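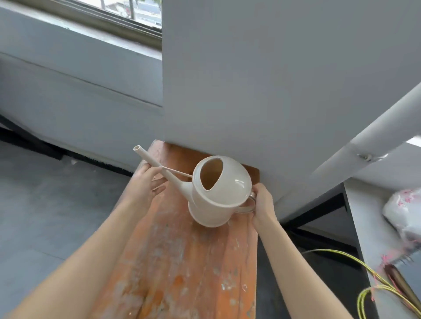
Unit 5: Hand Watering Cans, Parts and Handling
Course notes, H. Schmieder
Reading time: 2 min

Terms used in this unit: body, foot, fill opening, spout, brace, handle. Learn these before the bench session.

Spout. A long spout gives a slow, narrow stream and reaches the soil under the leaves. It also acts as a lever on its joint with the body. The brace ties the spout back to the upper body and takes part of that load. An open tip delivers a single stream; a rose breaks it up and is used for seed trays.

Fill opening. Fill to a level below the rim. The usable volume is smaller than the total volume, as the can must tilt before water leaves the tip.

Worked case: empty can 187 g, water 374 g. Total load 561 g. Water is taken at 1 g per mL.

Two-hand hold. One hand on the handle carries and tilts. The other supports the spout from below, near the brace. Raise the handle side to pour. Lower it to stop, and wait for the drip to end before moving to the next pot.

Exercise: repeat the load calculation for 2,161 mL in the same units. State whether you would use one hand or two.

Contact: Helmut Schmieder, Plikgate course office
Back to top

Related notes
Unit 4: Potting Mixes and Drainage
Unit 6: Watering Seed Trays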